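Zalteretti Beige Utensil Set with Carousel Stand: Do You Need Another One of These?

Review by Keegan Dunstan

I have owned too many utensil sets. Most came as gifts, and most ended up in the bottom drawer with the fondue forks. So when the Zalteretti set landed on my list for February I was not in a generous mood. It's a set of beige kitchen tools that hang from a stainless-steel stand with a crown of hooks at the top, and the box promises it will "transform your countertop." My countertop was fine.

I used it for more than 90 days, mostly for weeknight dinners and a lot of eggs. I paid for it myself.

The stand

Let's start with the stand, as it's the part you're paying for. You can get beige spatulas anywhere. It has a round, shallow base like a little bowl, a thin polished pole, and a ring of hooks with a ball on top that you can grab to move the whole thing. Assembly took a couple of minutes and the instructions were one drawing.

My first worry was tipping, and I still have it. The pole is thin and all the weight hangs up high. With tools spread evenly around the crown it stands up fine. Put everything on one side, which is what happens when you're cooking and hanging things back wherever, and you can feel it lean when you bump the counter. It has never gone all the way over on me. I also don't have kids or a cat.

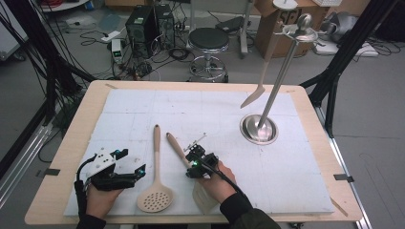 The hooks are better than I expected. They're open enough that you can hang a tool without looking closely, and the holes in the handles are big enough to find the hook on the first or second try. My old Lutano rack had tiny hooks and I used to stand there poking at it like I was threading a needle. That one went to the thrift store.

The shallow base is supposed to catch drips. It does, if the drip comes straight down off a tool hanging close to the pole. The longer tools swing out and drip on the counter. I wipe the base on Monday along with the stove top and there's usually a ring of something in it, so I guess it's catching part of the mess.

Polished steel shows every fingerprint. If that bothers you, it's going to bother you every day.

The tools

The turner with the angled blade is the one I reach for most. The edge is thin enough to get under a fried egg without folding it over, and the angle gets into the corner of a square pan. For anything heavier, like a thick burger patty, it flexes more than I'd like and I go back to my metal one.

The wide spatula has a paler blade that lets some light through, and I was ready to dislike it because it looks flimsy. It scrapes a bowl very well. Pancake batter, mashed potatoes, the last of the hummus. I wouldn't flip anything with it.

Then there's the slotted skimmer. The head is flat and the holes are round and set out in a neat grid. It drains fast, and ravioli comes up without a cup of water riding along. Peas are another story, as a flat head has nothing to keep them from rolling off. If you want to lift small things out of a pot, buy a real spider. Eglītis makes one that I've had for years and it outlives everything else in my kitchen.

The handles are long and rounded at the end. They're comfortable enough, a bit slick when your hands are greasy.

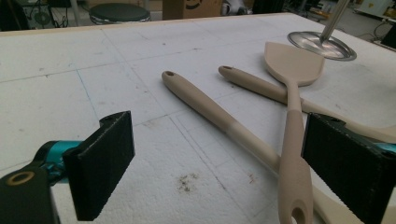 Now for the color. Beige looks calm and expensive in the ads. Beige also meets tomato sauce. I made chili the first week and the turner came out with an orange tint that took 2 runs through the dishwasher and a night in baking soda to fade, and I can still tell which side was down. If you cook with turmeric, look for a dark set. The Dalta one I tried last year was black, ugly, and looked the same at the end as it did on day one.

They also pick up smells. Mine held on to onion for a good while, and dish soap made it worse because then they smelled like onion and lemon.

Heat

I left the turner leaning in a hot skillet by accident, probably longer than I should admit. No melting, no marks that I could find. I keep my pans below 300 most of the time anyway, so I'm not the person to tell you what happens under real abuse.

Would I buy it again?

The tools, maybe, in a different color. The stand, probably not at full price, though I have gotten used to having the turner right there beside the stove and I did clear out most of a drawer. A heavy crock does the same job and doesn't wobble.

Good: easy hooks, nice thin edge on the turner, skimmer drains quickly.

Bad: stains, fingerprints, top-heavy, drips where it wants.

Rating: 3 out of 5. Wait for a sale.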